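Support > Storage and Household > Closed Tickets > Lidded Boxes

Subject: Lid of storage box does not seat evenly; handle will not fold flat
Status: Closed
Opened: October 14, 2020
Product line: Cellari lidded box, supplied through Skalia

Summary of report
The Drikville office reported that the lid on one box rises at one end after closing. The folding handle in the recess was also reported as stiff. The office has 18 boxes of this type on the same shelving and reported no difficulty with the others.

Step 1. The office was asked to empty the box and wash the lid and rim with dish soap. Grit was found along the rim. The lid sat lower afterward, but still rose at one end.

Step 2. The office was asked to exchange the lid with that of a second box. The second lid closed normally on the first base. The base was therefore ruled out.

Step 3. The lid was left overnight on a level surface under a light, even load. No change was reported.

Step 4. The handle was worked back and forth 8 times. Movement improved slightly. Lubricant was not recommended, as these boxes are used for table linens.

Finding
The lid is out of shape. The office confirmed that boxes had been stacked while filled beyond the rim – a practice the care sheet advises against. Gajdoš, as distributor, agreed to supply one replacement lid without charge. The replacement was received in November and the ticket was closed at the request of the office.

Recommendation
Boxes of this type should be set down on a padded mat when they are opened on a hard table, and lifted with both end handles. The center handle is intended for the lid alone.

Comments (3)

linen_room: We had the same trouble with two lids. Washing the rim was enough for one of them.

Reader 85: Can the lid be ordered in another color?

Support Desk: Replacement lids are supplied in the original color only. Please quote the ticket number when ordering.

Contact the Support Desk | Copyright Skalia | Back to top

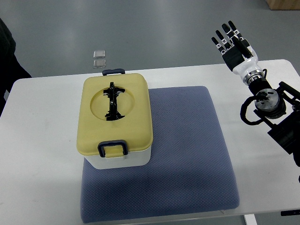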